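The Falari Court Date Binder

I made the first Falari for my brother-in-law, who had a hearing coming up and kept all his papers in a grocery bag. His lawyer asked for one receipt and we spent an entire evening on the floor looking for it. So I bought a ring binder, cut up some dividers, and it just sort of grew from there!

What you get is a 2-inch binder with 13 tabbed sections: charging papers, plea paperwork, fines and receipts, class certificates, letters of support, immigration papers, and so on. There's a call log in the front (date, who you talked to, what they told you) and I'd say that log gets used more than anything else in there. I still keep one myself for the dentist.

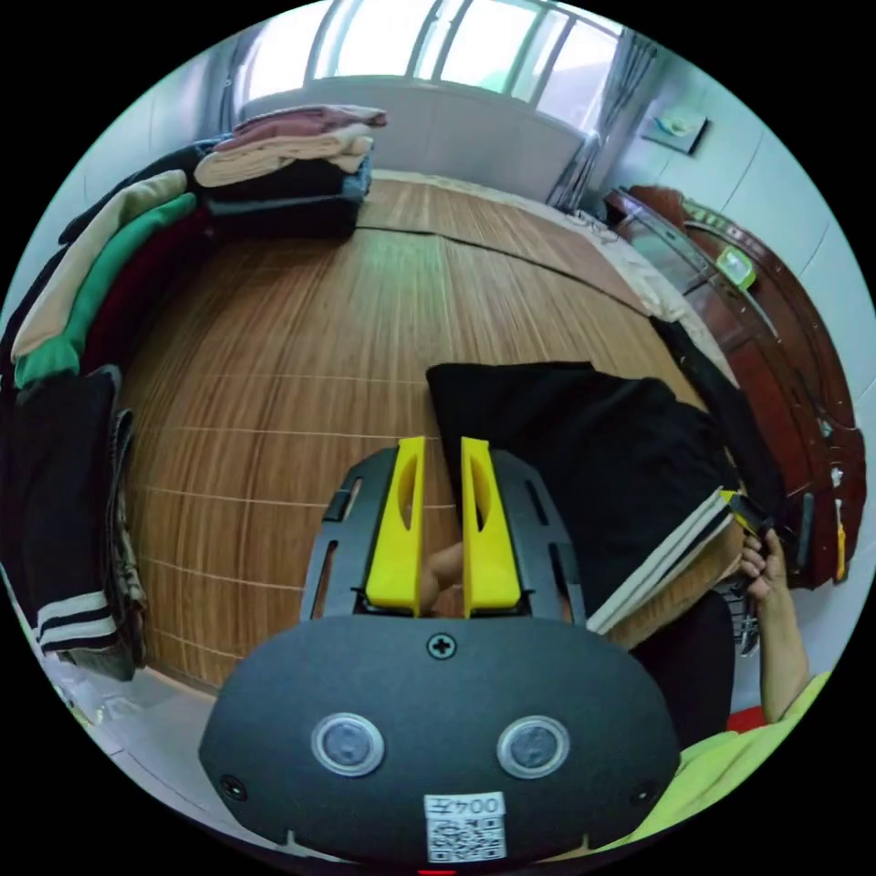
Black clothing with a striped cuff, on the striped bamboo mat

The sleeves are the heavy kind, open at the top, and they take letter or legal size. Legal sticks out the bottom a bit on the older Watau covers, so if you have a lot of long pages, pick the Bisgaard cover when you order. It costs the same. The Bisgaard also has a strap – I went back and forth on the strap for months and now I wouldn't sell one without it, except people keep asking for the Watau in green.

One thing I get asked a lot is whether the binder tells you what to plead or which forms to send in.
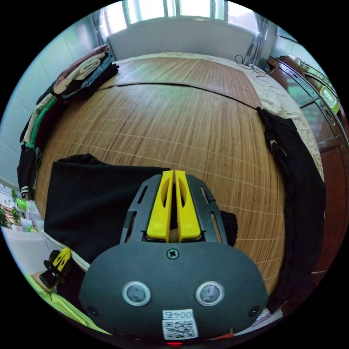
It doesn't, and I'm not a lawyer. It holds your papers in an order that a lawyer can flip through fast, which is nice when you're paying by the hour. If you have a green card or a pending application, please talk to an immigration attorney before you agree to anything in criminal court, even something that sounds small. There's a blank page at the front of the immigration section for writing your questions down before that meeting.

Pages: 115 printed sheets, plus the sleeves
Covers: Bisgaard (gray, with strap) or Watau (green)
Refill call logs: sold separately, back in stock in January

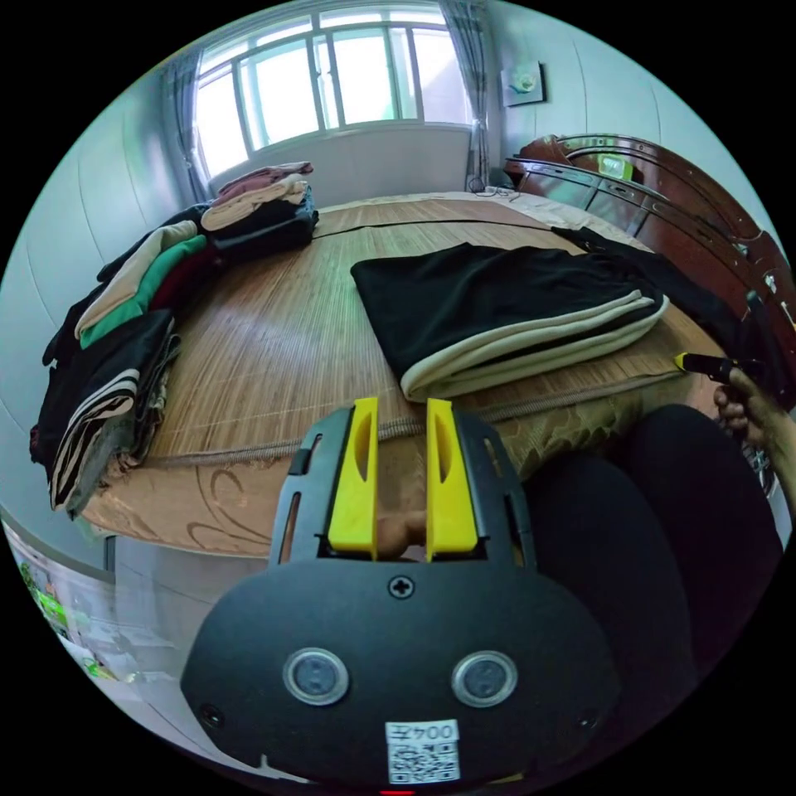

Woven mat with braided trim, patterned bedspread below

Orders of 2 or more for legal clinics go out together from Skasthorpe, so put the clinic name in the notes box. We passed 1,000 binders this fall and I'm still a little stunned.

Birthe Ragnarsson
Page updated Dec 16, 2021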